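Thread. A few things about the robot cell they're putting in at our plant, from somebody who packs trays for a living and will be standing next to it.

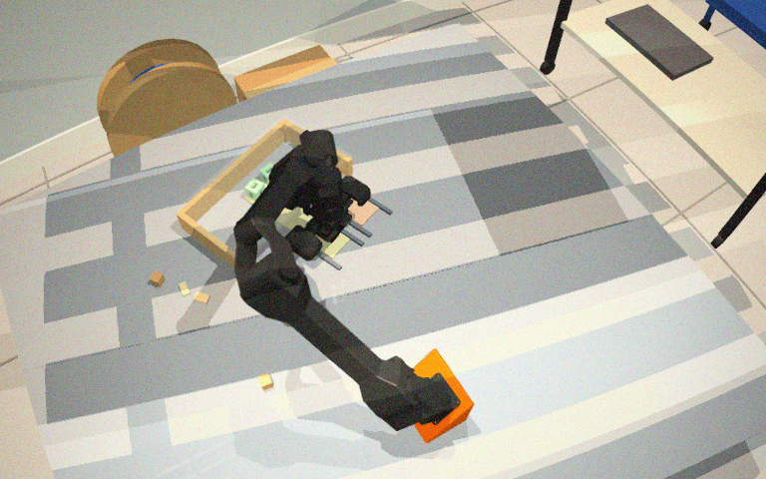
1/ I work the kitting line at Charvát. You take loose parts, you put them in a tray in the right order, the tray goes to assembly. I've done it 8 years. In May we were told an arm from Zoltik would be "joining the team." Their words, on a slide.

2/ So far most of what we've been shown is simulation. The arm, a tray, some blocks. I've got nothing against simulation, you have to start someplace. But our parts come in bags that stick together, with oil on them, and half the time the label is on upside down.

3/ The pitch was 200 trays a shift. I asked Branislav Kollár, who runs the project, if that was measured on our parts. He said it was a target. Fine. Then put "target" on the slide.

4/ Nobody on the line was asked how we do the job before the thing was ordered. Hedvika Zeman trained most of us and can tell a bad clip by the sound it makes going in. They talked to her for 12 minutes. She timed it.

5/ What they say: no layoffs. What they don't say: what happens to the temp contracts, which come up for renewal this fall. Four people on my shift are on those. "No layoffs" is a pretty easy promise to keep if you just let a contract run out.

6/ Also what they say: it takes away the boring part. Maybe. The boring part is also when you talk to the person across from you, and when your back gets a break from lifting the full crates. The lifting is staying with us, by the way. I checked.

7/ Somebody has to clear the jams. On the new job sheet that's called "cell attendant." Same pay grade as now, plus a training course, plus you answer for the stop time. I'd like to see a number next to that before I sign anything.

8/ To be fair, Anderson Barros came from a plant that put in two arms and he liked it. His wrists got better. He also says it took them most of a year to get there, and the first months were worse than doing it by hand, because you were doing it by hand and babysitting.

9/ And I believe him about the wrists. Mine click. If the arm really took the small clips off me I would shake its hand. I just want to see it do that with our clips, on a night shift, with the supplier who can't fold a bag.

10/ We gave management a list on Friday. Trial on real parts. Stop time not counted against the operator while it's being set up. Temp contracts extended through the trial. Hedvika in the room when they set the order of the trays, paid for her time.

11/ 51 signatures, which is nearly the whole floor across all shifts. The answer so far is "we appreciate the feedback."

12/ If you work someplace that already went through this, tell me what you got in writing and what you wish you had. Not interested in hearing from vendors. Wahyudi Subramaniam is collecting the replies for our next meeting, so names of plants help if you're allowed to give them.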